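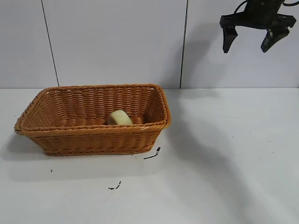 So the basket task is finally in the mix, and I have a result I want to talk about, even though the paper draft is still a mess and Hanan Mahasneh will probably make me rewrite half of what I say below before December.

Quick catch-up if you're new. Our policy is called Matei. It learns from demonstrations, meaning a person drives the arm through a task over and over and the network learns to copy what they did. We've been doing that for a while and it mostly works, until it doesn't! The classic failure is that the arm goes down for something, closes a little too early, comes back up with nothing, and then happily carries on to the next step as if it were holding the thing. It never saw anybody miss during training, so it has no clue what missing looks like.

Wicker makes this so much worse. On a flat table you can come at a soft little object from pretty much any side. Inside a basket the walls flare out, the rim is thick, and from a low angle the front edge hides the bottom of whatever is in there. Our early grasps kept catching the rim. I have a real grudge against that rim.

The idea we tried (we call it Allow, and yes, I know, we'll find something better) is embarrassingly simple. We stopped throwing out the bad demonstrations. When the person driving the arm misses, they're allowed to miss, back off, and go again, and all of it stays in the data. Then we go through and mark the stretch where things were going wrong, so the network learns from the recovery but doesn't learn to copy the mistake. The marking is the boring part. I did a lot of it with a podcast on.

We ended up with 1,569 demonstrations. Of those, 700 have at least one recovery in them, which is way more than I expected when we started. I had been thinking of us as pretty good drivers.

The comparison was two policies, same network, same training time. One got only clean runs, and the other got the whole pile with the marked stretches masked out. I should say right away that this means the second one also saw more data, and Hanan has pointed this out to me many times (she's right). We're running a version now where both get the same amount, and I'm not going to quote success rates until that's done. What I'm comfortable saying is what the behavior looks like. The clean-only policy still does the empty-handed thing. The Allow one will come up, seem to hesitate, and go back down for a second try, usually from a slightly different direction. The first time I watched it do that I made everyone come over to my desk.

It has its own bad habits, though. Sometimes it goes back for a second try when the first one was fine, so it sets the object down and picks it up again for no reason. My guess is that we were sloppy about where the marked stretches end, and a bit of fumbling leaked through on either side. I re-marked a small batch with tighter limits and it seemed to do that less, but it was a small batch and I was tired, so please don't cite me.

The other thing I haven't sorted out is lighting. The arm throws a long shadow on a white tabletop, and the shadow moves whenever the arm does. I'd love to know how much the policy is leaning on that as a cue. Floserska, the simulator we use, lets you turn shadows off completely, and I've been meaning to try it. The catch is that its wicker looks like a plastic crate with stripes, so I'm not sure what I'd be learning.

Next up is the equal-data run, which takes roughly 9 hours per policy if the machine doesn't fall over. After that I want to try the basket turned at more angles. If anybody reading has masked out parts of demonstrations like this and has a decent rule for where to cut, please leave a comment, because right now my rule is squinting.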